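Bench Helpers Wanted for the Sowa Teaching Lab Kits
Sotura Learning Supplies
Part time, paid, starting in January
Apply by October 22, 2026

Hello, and thank you for stopping to read this! We are a small outfit that packs chemistry kits for high schools, and we are looking for 3 friendly, patient people to help us lay out, check and put away the small glassware and hand tools that go into them. If you were the kid who stayed behind after class to rinse the beakers (or wished you had been), there is a good chance you would like it here.

The Sowa kit is our biggest one. Each school gets the basics: beakers, a test tube rack, tongs, an evaporating dish, wire gauze, wooden splints and a cloth for wiping up. They are humble things, and we are very fond of them. Before a kit is approved, we set its pieces out on a table and go through the lessons the way a student would, which is slow going and rather pleasant. 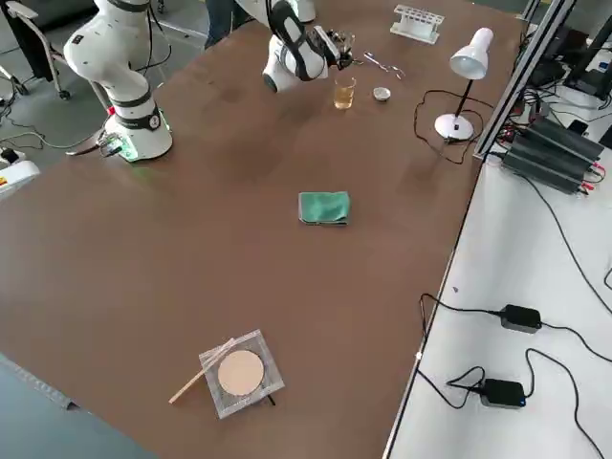

Ama Aryee writes that she came to us without having touched a splint since tenth grade, and that it took her a couple of weeks to stop mixing up the evaporating dishes and the crucibles. She says what she liked best was being allowed to take her time, and she would tell anyone who is nervous about the science part to apply anyway.

We agree with every word of that. You don't need a degree, and you don't need to have worked in a lab. We will teach you the names of everything, how we like it set out, and how to spot a chip in a rim before it ends up in a classroom. We do ask that you be gentle with glass and comfortable on your feet for a few hours.

What your days would look like

You would start by setting out a kit against its packing card. Racks come first, as they take up the most room, and the tongs and dishes go beside them.
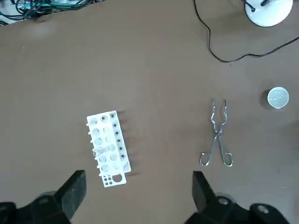 After that you work through the lesson booklet, writing down anything that is confusing or missing. We have 147 lesson cards to get through before the spring orders, and we would much sooner have a careful note in pencil than a quick check mark. Please tell us when a step reads badly! Half of our best changes have come from someone saying "I don't get this one."

Beakers get a little extra attention. You would look over the rim and the pouring spout, make sure the markings can be read, and set aside anything you aren't sure of for a second pair of eyes.

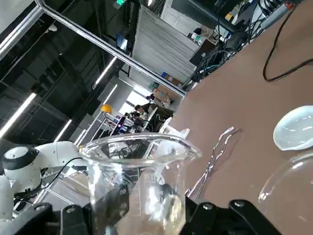

How to apply

Write a short letter to Iddrisu Odoi at the Sotura front desk, or drop it off in person. Tell us a bit about yourself, which days you are free, and any work you have done with your hands (baking, sewing and model trains all count with us). A résumé is welcome but you don't have to send one. We read every letter and we answer every letter, though it may take us a little while.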